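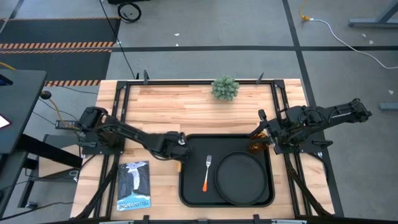 Rocío Ocampo wrote in to ask why a fork gets its own label when the plate next to it is just "plate, round," and she's right, it's lopsided. I fixed some of that in version 2.

So, Dosmont Table Settings! It's my little collection of trays, plates and silverware laid out on a butcher-block tabletop, with the odd book or fake succulent left nearby (tables at my house are never bare, so why pretend). There are 624 pictures in 82 folders, one folder per layout.

What's in the labels file
name: fork, plate, tray, book, plant
color: my best guess, handles listed separately, so a silver fork with an orange handle gets both
on_tray: yes or no

Known problems
Black plates on black trays are hard to outline, and I redid up to 90 of those by hand. Book titles that sit upside down are typed the normal way around. Jianguo Jiang still wants left and right swapped in the older folders; I haven't gotten to it.

Use it for whatever you like, and send me the mistakes you find. Next batch goes up in September.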